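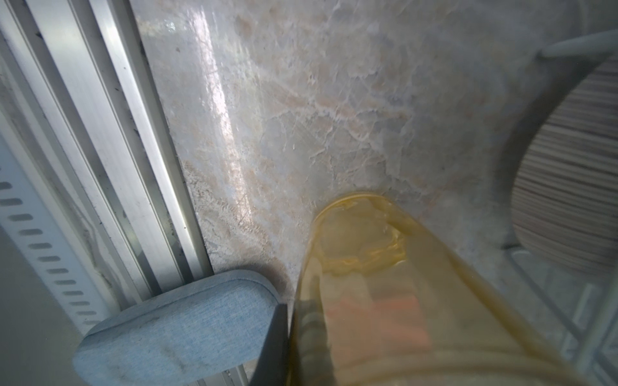
Switching from sunflower to peanut oil for the wok — worth it?

Forum: Stovetop and Wok
Replies: 14

laker_dan
I cook stir-fries four nights a week on a home gas range, nothing special, and I've always used sunflower oil. The last two bottles have left a sticky film on the wok and on the wall behind the stove. My neighbor says to switch to peanut oil and the film goes away. Peanut costs close to double where I shop. Has anyone made the change and noticed a difference? Carbon steel wok, 14 inch, flat bottom. I clean it with hot water and a brush and dry it on the burner.

pepperpot
The film is oil mist that lands and slowly hardens. Every oil does it. Oils high in polyunsaturated fat do it faster, and regular sunflower is one of those. High-oleic sunflower is a different product with the same flower on the label. Check the back of the bottle. If the monounsaturated number is the big one, you have high-oleic and the oil isn't your problem.

laker_dan
Checked. Polyunsaturated is the big number. So regular.

Verena Holzer
I used peanut for years and moved to high-oleic sunflower when my son's girlfriend turned out to have a peanut allergy. I could not tell them apart in the pan. Peanut has a smell when it gets hot and I missed that for a week or so. The wall got dirty with both. It wipes down easily if you do it the same night and not at all if you leave it until October.

stonefruit
Don't overthink this. Buy canola. It's cheap, it has no taste, and a restaurant near me goes through it by the drum.

pepperpot
Canola smells like fish to me at high heat. Plenty of people don't notice it. I do, and so does my wife.

stonefruit
Then you're running it too hot or it's old. I've cooked with it for 17 years and never smelled fish.

pepperpot
Fresh bottle, opened that day. Some people pick it up and some don't. I'm not telling you your food smells.

Edmund Sowa
Couple of questions for laker_dan. How much oil are you using, and when does it go in? A lot of people put the oil in a cold wok and heat both together until it smokes hard. That puts most of the mist in the air before any food is in the pan. I heat the wok dry until a drop of water rolls around, then add the oil, swirl, and the food goes in right after that. Much less on the wall.

Also, does your hood vent outside or does it recirculate? Mine recirculated for the first few years in this house and it was close to useless.

laker_dan
Oil goes in cold, yes. Maybe three tablespoons. The hood recirculates. I have cleaned the mesh filter once since we moved in, so that could be part of it.

Edmund Sowa
I'd start with the filter. Soak it in very hot water with dish soap and a scoop of washing soda. Keep washing soda off it if it's aluminum, it will turn the metal dull and gray. Dish soap alone takes longer but gets there.

gratedginger
Three tablespoons is fine for a full wok of greens and a lot for a one-person portion. I'd go down to two and see.

On the actual question, I like peanut for flavor but only the unrefined kind, and unrefined smokes early, so it's the wrong oil for what you're doing. The refined peanut oil at the supermarket tastes like nearly nothing. You'd be paying double for nearly nothing.

mealtrain_mo
Disagree with gratedginger. Refined peanut still has something. I did fried rice side by side for my family, same rice, same eggs, one batch in refined peanut and one in vegetable oil. Three out of four picked the peanut batch. I used the Panyasiri one in the big tin, from the Thai grocery on Vallcombe Road. Not the cheapest but the tin lasts us most of a year.

gratedginger
Did they know which was which?

mealtrain_mo
They didn't. I did, I was cooking.

gratedginger
Fair enough. I'd still call it small.

stonefruit
Most of a year is too long for an open tin. That will be rancid by the end, peanut or whatever it is.

mealtrain_mo
It lives in the cellar and I pour it off into a small bottle for the kitchen. It has never smelled off. I do smell it before I fill the bottle.

Verena Holzer
Seconding the small bottle. I used to keep the oil right beside the burner, because that's where I use it, and the last third always went stale. It smells like crayons or old putty when it goes. Now it sits in the cupboard on the other side of the room and I get it out when I'm chopping. Stale oil gets gummy sooner too, so if laker_dan's bottle lives by the stove, that might be some of the stickiness.

laker_dan
It does live by the stove. On the right, next to the salt. I'm getting quite a list here.

tinroof
Slight tangent. Does anybody decant into those glass cruets with the metal spout? Mine drips down the side every single time and leaves a ring on the counter. I have an Elum one that was a gift and I want to like it.

pepperpot
Metal spouts with a rubber or cork collar drip when the collar gets oily and the spout tilts a little. Wash the collar, dry it all the way, push it back in straight. If it still drips, put a saucer under it and live with it.

tinroof
Saucer it is. The collar was clean.

gratedginger
I use a plastic squeeze bottle. Cheap, closes properly, easy to aim. Wash it out completely between fills and don't top it up. Old oil on the bottom spoils the new oil.

stonefruit
Squeeze bottles get that tacky outside that never comes off. I'd rather pour from the one it came in.

gratedginger
It comes off with baking soda paste. Rub it on with no water, leave it, wipe, then soap.

laker_dan
Does that paste work on the wall too? It's painted, semi-gloss, and the film is at the stage where paper towel sticks to it.

Edmund Sowa
Try it low down in a corner first. Baking soda is mildly abrasive and will leave dull patches on some paint. What I did on mine was wipe it with a rag and a little fresh cooking oil, which softens the old stuff, then dish soap and warm water to get the oil off, then plain water. Sounds backward. It took two rounds near the burner and one everywhere else.

Verena Holzer
I can vouch for the oil-on-oil method on cabinet doors. Go easy on the water around the edges of the doors.

mealtrain_mo
And then put up a splash panel. We have a sheet of stainless that leans against the wall behind the range. It goes in the sink with the wok when I'm done.

laker_dan
OK, update after a while away. I cleaned the filter (dish soap, two soaks, the water was brown both times). I moved the oil to the pantry. I heat the wok dry now and use two tablespoons. I finished the old sunflower bottle before changing anything else so I'd know what did what.

The wok is better. There's still some film on the handle side but it brushes off. The wall is better too, though I'm also wiping it the same night now, so I can't say how much of that is the wiping. Bought a bottle of high-oleic sunflower yesterday and it was only slightly more than the regular. Haven't bought peanut. My neighbor is disappointed.

pepperpot
Good result. For the film on the handle side, heat that side by itself for a few minutes with the wok tipped. On a flat bottom the walls never get as hot as the base, so the oil up there stays half cured. That's the sticky part.

laker_dan
Tried that this evening and it helped. Went from tacky to dry in five minutes or so. The color is uneven now but I don't care about that.

stonefruit
Still say canola.

mealtrain_mo
Get one small bottle of the peanut anyway, for fried rice. Vallcombe Road place has the small ones on the bottom shelf, near the vinegar.

tinroof
Do they ship? I'm two hours away from there.

mealtrain_mo
I don't think so. You could call them. They pick up after 4 usually, before that it's just the one person on the register.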